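Small Tournaments Deserve Real Prize Rules

December 30, 2024

In May I helped to organize an online tournament for a strategy game in Flulville. We had 156 players, which for our town is a very big number. The matches went well. The prizes did not. The winner waited five months for the money, and two other players stopped writing to us because they lost hope.

I don't think that anybody wanted to cheat. Our sponsor, a local shop called Botell, promised the prize in a friendly message, and we announced it the same evening. There was no contract and no date of payment. When the shop had a slow summer, our prize was the easiest bill to postpone.

People say that small events are only for fun, and that rules will kill them. I understand this fear. But a player who pays 10 dollars to enter and gives his whole weekend is already taking the event seriously. He should receive the same seriously from us.

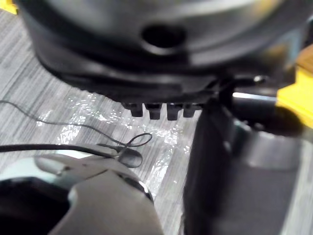
What I would change

First, the prize money should be in the hands of a third party before registration opens. It can be a bank account, a club or a school. If the money is not there, the announcement should say "no prize" — and I believe many players would still come.

Second, the rules must name a day of payment. The Altıntaş league, where I played for two seasons, paid everyone within ten days, and I never heard one complaint about it. The prizes were modest, 120 dollars for first place, but the players trusted them and came back.

Third, the players need a person to write to when something is wrong, and this person should not be the organizer. At the Imus cup there was such a contact, a former referee, and she answered even to angry letters.

Some organizers will tell me that they have no time for this paperwork. I had no time too, and after that I spent the whole summer writing apologies. Next year our tournament will open registration only when the prize is already in the account.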